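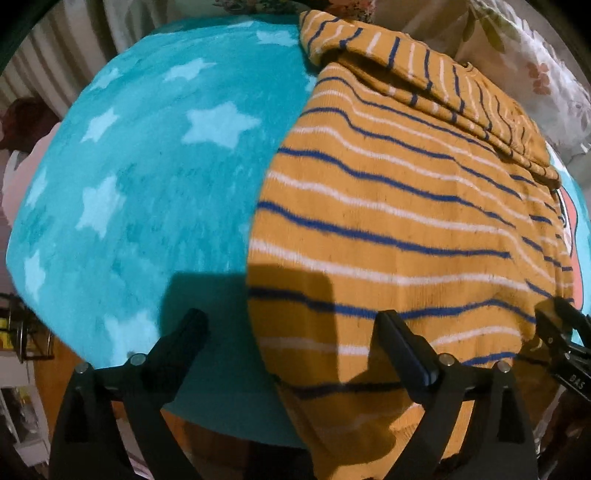

Llevo una semana con el tema de la plancha y ya no me aguanto las ganas de contarlo. Resulta que mi tabla vieja, la que me regaló mi suegra cuando nos mudamos a Duvomville, por fin dijo basta: una pata doblada, la funda con quemaduras y un chirrido cada vez que la abría que despertaba a todo el edificio. Así que toca estrenar, y yo feliz con mi funda turquesa de estrellitas, que me alegra hasta el montón de ropa más triste. Encima, el tejido mostaza de rayas azul marino y blancas, que es mi gran enemigo del mes. ¡Qué prenda más bonita y qué guerra da!

A ver, el punto acanalado no se plancha como una camisa. Lo aprendí a la mala con un suéter verde que me traje de un viaje en octubre y que dejé plano como una tortilla (pobrecito, ahora lo uso para dormir). Desde entonces hago lo que me enseñó mi amiga Nayeli Nava: vapor a distancia, sin apoyar la plancha, y luego acomodar con las manos. Estiro un poquito de abajo, aliso los pliegues con la palma y dejo que repose un rato antes de doblar.

Con las rayas el truco es mirarlas. Si la tela está torcida o montada sobre sí misma, las rayas se quiebran y te lo dicen enseguida, así que voy moviendo la prenda hasta que corren seguidas. Con los lisos nunca sé si la cosa quedó derecha, con los rayados no hay excusa.

Y hablando de la funda: me costó decidirme. En la mercería Villalobos tenían una gris muy seria y otra de flores que parecía mantel, y yo me fui derechito a la de estrellas. Pagué 274 pesos y me pareció bien, aunque Emiliano dice que por una funda es un robo. (Emiliano no plancha, que conste.) Lo que sí les recomiendo es que tenga relleno, que con las delgaditas se te marca la rejilla de la tabla en toda la ropa.

Mi rutina ahora es así: pongo el radio, lleno el depósito, primero las sábanas, después las camisas y al final los tejidos, cuando ya estoy de buenas. En total son dos horas si no me interrumpen — siempre me interrumpen. Los tejidos los doblo en tres y nunca los cuelgo, porque los hombros se les hacen picos.

Me falta todavía arreglar el cajón de los suéteres, que es otra historia y otro desastre.

Última actualización: 16/05/2024

Comentarios

Anqi Tang: Yo pongo un trapo húmedo encima del punto y me va de maravilla. ¿Lo has probado?

Gumaro Chávez: En mi casa plancho yo y confirmo lo del relleno. La delgada me duró 3 lavadas.

Teodoro Lozano: ¡Queremos la entrada del cajón!

Anterior | Siguiente | Inicio | Archivo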